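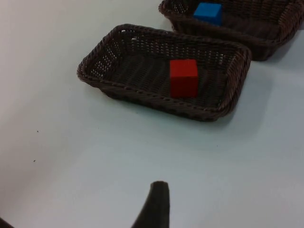

Sorting toddler blocks by color: trays with a woven bottom or something solid?

Posted by Salamatu Osagie in Playroom and Toy Storage
2025-03-30

Okay, block people, I need opinions. My daughter is two and a half and we've gotten really into sorting lately. One cube in each basket to show her where things go, and then she's supposed to carry on from there with the rest of the bag. I saw this set up at the library playgroup over in Tudport and went right out and found two shallow brown baskets, the woven plastic kind that's made to look like wicker. They're the ones you see holding dinner rolls at a diner. I love how they look on our white table and the red cube really pops in there.

My trouble is the weave. The sides are an open lattice and the floor has ridges, so the cubes don't slide around much, which I like. But when she drags a basket across the table (and she always drags, she will not lift) it makes a noise like a zipper, and I'm worried about the tabletop. It's a smooth white one we got secondhand and I have no idea what the finish is. Also, crumbs. We eat at that table too, and everything she drops goes straight into those little gaps.

So do I stick with the woven ones or get solid plastic trays? And do you keep the baskets out all the time or put them away between sessions? My sister-in-law says out of sight or she'll get bored of them, but my sister-in-law also stores her toys in the garage and then complains that the kids only want the tablet.

One more thing, is two baskets enough? I have 24 cubes in the bag in a bunch of colors and I don't want to overdo it. She got pretty frustrated the day I tried four bowls at once. There was throwing.

Thanks in advance, and sorry this got long!

Lawal Wike
Helpful votes: 121

Keep the woven ones! I've used the same kind of basket with three kids and now with a nephew who's here most afternoons, and they hold up way better than you'd think. Ours have been stepped on, worn as hats and left out in the yard for most of one June, and the only damage is one spot where the rolled edge has started to unwind a little.

For the scratching, cut a piece of felt a bit smaller than the bottom and stitch it on through the weave with regular thread. Don't glue it. I glued the first one and it peeled off in a day and left gunk in all the ridges that I was picking at with a toothpick for a week. Four or five stitches at each end is plenty and you can snip it off when it gets gross. It kills the zipper noise too, and I know exactly the noise you mean. If you don't sew at all, a cloth placemat under both baskets does almost the same job, except my nephew thinks pulling the placemat is the best game ever invented, so maybe that depends on your kid.

Crumbs: dish tub, warm water, squirt of soap, swish it upside down, then go over the floor of the basket with an old toothbrush in the direction of the ribs. Shake it hard outside and stand it on its side overnight. Mine take forever to dry if I leave them flat. Wipe your cubes with a damp cloth and leave them out of the tub, especially if they're painted wood. I soaked a set once and the paint went sticky at the corners and never really recovered.

Two baskets is perfect at that age, I wouldn't add a third until she's doing two without looking at you for help. And I wouldn't put out all 24 either. Pull six or eight, only the two colors you're using, and mix them in a pile in front of her. The first cube in each basket is a great idea, keep doing that. I start mine right in the middle of the basket so there's lots of space around it and they can see there's room for friends. (We call them friends. "Where do the red friends go." I've said that sentence so many times I hear it in my sleep.)

As for keeping them out, I leave ours on a low shelf and the bag of cubes up high. That way they can ask for it, but I'm not finding cubes in the dog's water.

Skenville Gran
Helpful votes: 7

Solid trays are easier to clean, end of story. I use the lids off old ice cream tubs and they cost nothing. My grandson doesn't care what they look like. Put them away when you're done or you will be stepping on blocks at night.

Balogun_and_boys
Helpful votes: 24

I'd go half and half with this. I agree with Lawal about the felt, but please check the rim with your fingers first. One of our cheap ones had a sharp end poking out right where the braiding joined, and my younger boy got a scratch on his thumb. I trimmed it with nail clippers and we've been fine since. Run your hand all the way around, inside and out, and do it again every so often as they wear.

About your table: if it's secondhand and you don't know the finish, flip one basket over and rub it on the underside or a back corner for a minute and see if it leaves a mark. I wish I'd done that before our coffee table got what my husband calls the racetrack.

Also, small cubes and a two-year-old, make sure yours are too big to fit in her mouth. You've probably checked, I just can't type about blocks without saying it!

Reply from Salamatu Osagie

Thank you all so much! I had an old felt craft sheet in the closet, so the first basket has its stitches in already (crooked ones) and I'll do the second tonight after she's in bed. I'm stealing "red friends" immediately. Checked the rims too, and both feel smooth all the way around. Going down to eight cubes tomorrow and I'll report back if there's any throwing.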